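Club News » Interviews » The head groundsman on a new pitch, a short summer and the first home fixture

Cuklow Rugby Football Club will open its home season in September on a playing surface that was almost entirely relaid over the summer. The club's head groundsman met the communications office on Monday, shortly after training had finished on the lower field, to discuss the work and what members may expect from it.

The decision to replace the old surface was taken after last season's run of postponements. Five home fixtures were moved or abandoned, most of them on account of standing water at the Mereo Road end. "We had patched that corner every year I have been here," the groundsman said. "You could fork it and sand it and get a week out of it, then the rain came back and so did the puddle. The pipes underneath had collapsed. Patching the top was never going to mend them."

The contract was awarded to Justitz, which began work two days after the final match. The firm lifted the turf, laid 412 metres of new drain and brought in 485 tonnes of sand and soil mix before seeding. Asked whether the timetable had been comfortable, the groundsman was frank. "It was tight. June was dry, and the seed was slow to come through on the far side. I was watering at five in the morning and again at night. By the middle of July I was a good deal happier."

Members have asked why the club did not choose an artificial pitch, as two others in the division have done. The groundsman said that the matter had been looked at with care. "There is a case for it, particularly for the junior section, who would get more hours. The cost was well beyond us, and the first team coaches wanted grass. I would have looked after either one."

The new surface will be used sparingly in its first months. First team matches will be played on it, as will the semi-final of the Abubakari Cup should the club be drawn at home. Second team and junior fixtures will remain on the lower field until the new year, and no training will take place on the main pitch. "People will see me standing at the gate, and I know I shall not be popular," the groundsman said. "The roots need time. If we put three matches a weekend on it before Christmas, we shall be back where we were."

Supporters will notice other changes. The rail on the clubhouse side has been moved back by a metre, and the old wooden benches have been repaired and returned. Season ticket sales had reached around 253 at the time of the interview, and the club office expects further sales before the opening match.

The groundsman, who played at full back for the second team before taking up the post, will watch that match from his usual place beside the machinery shed. "I don't see much of the rugby," he said. "I watch their feet. When a scrum goes down and the turf stays where it is, I'll have a cup of tea." 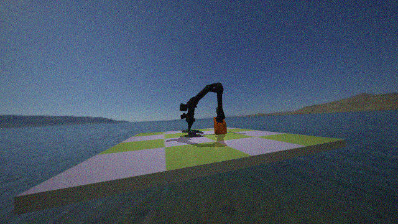 Will the juniors be able to play on the main pitch this season?

Junior fixtures stay on the lower field until the new year, after which the groundsman will decide week by week according to the state of the grass.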